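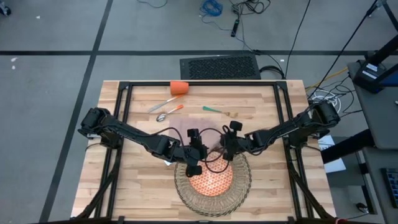 Apr 24, 2025

Finish test, Momurel hardwax oil against the Cangate one we already use. Four maple offcuts, two per product, all from the same board. Sanded to 118 by mistake on the first pass (no, 120, the sleeve was mislabeled and I wrote down the lot number). Everything then taken to 180 and wiped down.

Momurel says one coat is enough. I don't buy it. One coat at 180 grit looked thirsty on both pieces by the next morning, worse near the end grain. Put a second coat on one of them and left the other alone so we have something to argue over.

Cangate: two coats, as always. Smells stronger, takes longer to wipe off, and yellows the maple a bit more than I'd like. No surprises.

Water rings: wet glass left on each piece for 116 minutes (meant to do two hours, the phone rang). Single-coat Momurel has a clear ring. Two-coat Momurel has a faint one if you tilt it toward the window. Both Cangate pieces look clean to me, but the light in here is bad and I wanted them to win, so someone else should look before we write that up.

Coffee and vinegar still to do. The heat test on the Sunia data sheet gives no pan temperature, so I can't see how we'd repeat it. Skipping that one.

The Dow Street shop swears by Momurel, but they mostly do walnut, where you'd never spot a ring anyway.

Don't order the big can yet. Offcuts are on the shelf over the sink, labels on the back. Please don't use them as coasters.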